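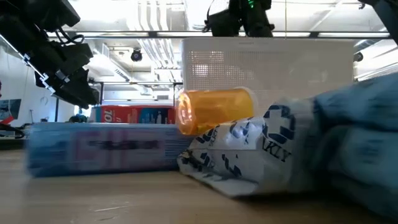

**White plastic basket for medications: how do you keep it from turning into a junk pile?**

Posted 11/06/2026 in Home & Storage, Jastden Community Help

I'm clearing off a table that has become the drop spot for everything from the pharmacy. There are orange prescription bottles, the plastic bags they came home in, and whatever towels haven't been put away yet. I have a white plastic basket with small holes all over the sides, and I want it to hold the medications and nothing else.

The trouble is that I've tried this before. The bottles go in standing up, then someone takes one out and puts it back lying down, and after that the bags go in too, and in a week you can't see what is in there. Bottles also roll off the table when they're left on their sides.

There are 3 people in the house who take something daily. We have one open shelf in the hall closet and one deep drawer in the kitchen. No small children live here but some visit.

What I would like to know:

- Is a basket with holes OK for pill bottles, or should it be a solid bin?
- Do you keep the pharmacy bag? Ours sometimes have the paperwork still in them.
- Shelf or drawer?

Already tried: a shoebox (too deep) and a Kivi drawer tray (the slots were too narrow for the larger bottles).

---

**Valon_Hall**

The basket is fine. The bottles are closed containers, so holes in the sides don't matter for them. Holes do matter for loose things. Small tubes, blister cards with sharp corners and single packets catch in the grid or poke through. Put those in a zip bag first and stand the bag at one end.

For the rolling and the lying down, the only thing that worked for us was making the space tight. If the bottles have room to fall over they will. Cut a piece of cardboard to the inside width of the basket and slide it in as a wall. Move the wall as the number of bottles changes. Ours has been in there since June and it is ugly but it holds.

With three people I would use a section for each, and mark the caps with a letter. Masking tape and a pen is enough. Don't cover the pharmacy label and don't peel it off. Don't move pills into other containers to save space either. You want the name, the dose and the refill information on the bottle they came in.

On the bag: take everything out of it the day it comes home, on the table, before anything goes in the basket. Paperwork goes in a folder. We keep the latest sheet for each prescription and throw out the older copy when a new one comes. Before you throw the bag away check whether there is a label stapled or stuck to it with a name and prescription number. Tear that part off and shred it, or black it out.

Shelf or drawer, see below if someone else answers, but I'd say the closet. Not the bathroom, it gets too damp.

---

**drilbridge_dee**

just use a tackle box. mine has a latch and it was cheap

---

**second shelf down**

I agree with most of the first answer. A few things to add.

You mention visiting children. Neither the open shelf nor the kitchen drawer is good enough for that as it stands. The caps slow a child down but they don't keep one out. I would put the basket on the highest closet shelf you can reach safely, and put a lock or a high latch on the closet door. If you can't do that, get a box that locks and set the box on the shelf. The basket can then be used for things like bandages and thermometers. Ask visitors to put their own medications up there as well, including anything in a purse or coat pocket.

Read the storage line on each bottle before you decide on one spot for everything. Most of ours say room temperature and dry. One has to be refrigerated, and that one obviously can't live in the basket. If your kitchen drawer is next to the oven, don't use it.

Every refill day I go through the whole lot. It takes 20 minutes. I check dates, put the newer bottle behind the older one, and pull anything we no longer take. Old medication goes back to a pharmacy take-back bin if yours has one. If not, ask the pharmacist what they want you to do with it.

Towels should have another place. I had 2 baskets side by side for a while, one for linens and one for medications, and things drifted from one to the other. Putting them on different shelves fixed it.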